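### 3.2 Support, fond et position du porte-savon

Les objets de la catégorie « salle d'eau » ont en commun d'être petits, clairs et souvent ajourés. Le porte-savon retenu pour la série est rectangulaire, rose saumon, avec un fond surélevé percé de trous carrés et un rebord bas sur les quatre côtés. Il est posé à plat sur une feuille de papier blanc qui couvre la plus grande partie du plateau en bois clair (figure 4).
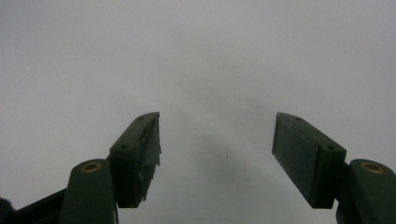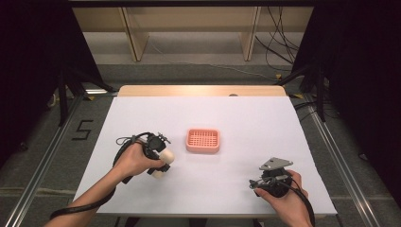
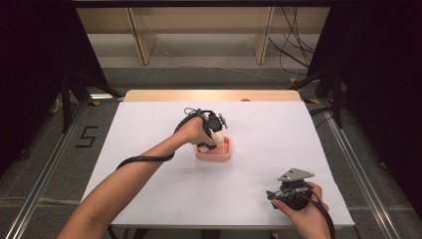 **Figure 4.** De haut en bas : surface gris clair, vue rapprochée ; porte-savon au centre de la feuille, vue d'ensemble ; même disposition, main gauche au-dessus du porte-savon.

Le choix du papier a été arrêté en avril, après comparaison avec le bois nu. Sur le bois, le veinage se lit à travers les perforations et le contour du fond devient difficile à suivre pour les annotateurs. Le papier donne un fond uniforme, mais il se déplace. Une feuille non fixée glisse dès que l'avant-bras s'y appuie, et l'objet se déplace avec elle sans que sa position relative change. Nous avons donc rapporté toutes les positions au bord du plateau. La feuille est changée dès qu'elle présente un pli ou une trace visible.

La consigne donnée aux participants tient en une phrase : prendre le petit élément, le déposer dans le porte-savon, revenir au bord de la table. L'ordre des gestes est libre. La main qui ne travaille pas reste où elle veut, à condition de ne pas pousser la feuille. Un essai est considéré comme valide lorsque l'élément repose entièrement à l'intérieur du rebord ; s'il chevauche celui-ci, même de façon stable, l'essai est classé « partiel » et traité à part (section 4.3).

Le porte-savon n'est ni collé ni lesté. Cette décision a été discutée, car un objet aussi léger pivote facilement quand on touche son rebord. Nous avons préféré conserver ce comportement, qui correspond à l'usage ordinaire d'un accessoire posé sur le bord d'un lavabo. Entre deux essais, il est replacé à la main au milieu de la feuille, sans gabarit. La dispersion qui en résulte est faible devant celle des gestes eux-mêmes et n'a pas été corrigée.

Le corpus Kundach comprend 26 objets, dont 7 appartiennent à la catégorie « salle d'eau ». Le porte-savon est le seul de ces derniers à présenter un fond perforé. Pour lui seul, 500 essais ont été enregistrés. Hyun-seo Shim a relu l'ensemble des annotations de la catégorie et tranché les cas où les deux premiers annotateurs étaient en désaccord. La plupart de ces désaccords portaient sur l'instant de la dépose. Certains annotateurs retenaient le premier contact avec le fond, d'autres le moment où l'élément est lâché. La seconde définition a été adoptée partout, y compris pour les objets déjà traités.

Deux difficultés propres à cet objet méritent d'être signalées. La première concerne les perforations : un élément étroit peut s'y caler par une arête et rester incliné. Nous avons compté ces cas comme valides, puisque l'élément est bien contenu par le rebord. La seconde concerne la couleur. Sous un éclairage chaud, le rose saumon se rapproche de la teinte du bois clair, et l'annotation du contour perd en précision lorsque le porte-savon est poussé vers la bande de bois laissée libre au fond du plateau. Les essais concernés portent la mention « bord » dans le fichier d'annotations.

La nomenclature suit celle de l'inventaire Marinho, qui range les porte-savons avec les égouttoirs et non avec les coupelles. L'inventaire Plodero fait le choix inverse. La table de correspondance entre les deux est donnée en annexe B.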